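Westby, March. Open day at Barredo, doors at 10. Coffee gone fast.
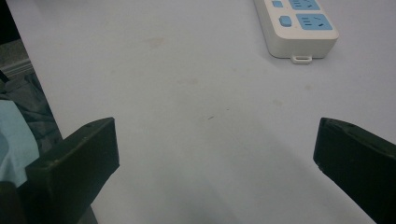 Lorna Rivera runs the demos and talks quick. Wants 2,000 recorded tries before summer, all by hand, all on plain household stuff. Today a white power strip with blue sockets. Looks easy, isnt. Visitors get 3 minutes each.
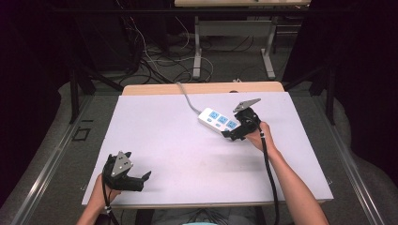
Shiela Manalo went next, then a retired welder who didnt want to stop. Some 80 people signed up by lunch. More on teh Pivness tie-up next issue.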